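Trying out the Grollatness hand kit

A good many of you wrote in after the April issue asking whether the Grollatness hand kit is worth the money, and I'm happy to say we finally have one on loan from Dremer, who sell it alongside their bigger arms. Abbas Mahmoudi has been using it at home in the evenings, mostly for picking small packaged things out of boxes, and he has been kind enough to keep notes for the rest of us.

The short version is that he likes it very much, with a couple of grumbles. You hold it in your hand, you open and close the jaws yourself, and after ten minutes or so you stop thinking about your own fingers. Abbas found the soft blue pads far kinder to crinkly wrappers than the hard tips on his old Uver set – he used to lose half his patience on anything made of foil. A box of mixed snacks is his favorite practice job, as every packet wants to be taken hold of a little differently and they all slide over one another.

His grumbles? The cable could be longer, and the printed guide takes a good deal for granted if you're new to all this. Brendan Gallagher, who had a turn as well, would also like a second size of pad for thin items, and Dremer tells us one is on the way. A full charge gave them 90 minutes, plenty for an evening's picking.

The kit is $2088, and members get $200 off if they order through us before the end of next month. We have 2 loaner kits to pass around too, so do write in if you'd like a turn before you spend anything!

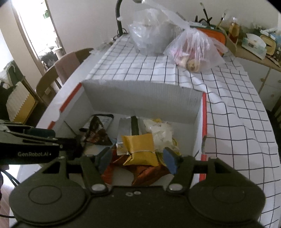

Chae workshop: places still open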